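Tuesday

Up at six and on the 303 to Emside before it got light. The bus was nearly empty until the hospital stop, then packed. I read most of the Siriwardena book on the way and didn't take much of it in.

The allotment was in better shape than I'd feared. The broad beans have come through the wind, though two rows are leaning and want string. I put in 4 short rows of onion sets, 100 in all, and ran out of daylight in the sense that it started raining at eleven and didn't let up. Sat in the shed with Walid Daher and had tea from his flask. He wants to swap his end plot for the one by the tap and I said I'd think about it. 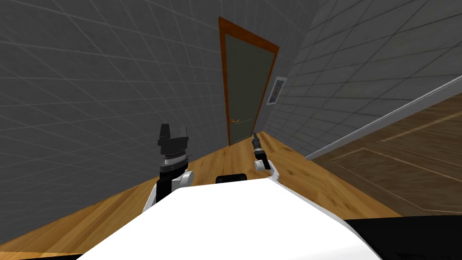

Home by two with wet feet. Rang the water company again about the bill. They have me down for 200 pounds more than I owe, and the woman agreed it looked wrong but couldn't change it herself. Someone will ring back by the end of the week.

Zulkifli Ngui came round at seven to return the ladder. He stayed for soup and talked mostly about his mother's move to Godham, which has been put back to April. The new flat has no bath and she is cross about it.

Need to buy string, seed compost and a new washer for the kitchen tap. Bed at ten.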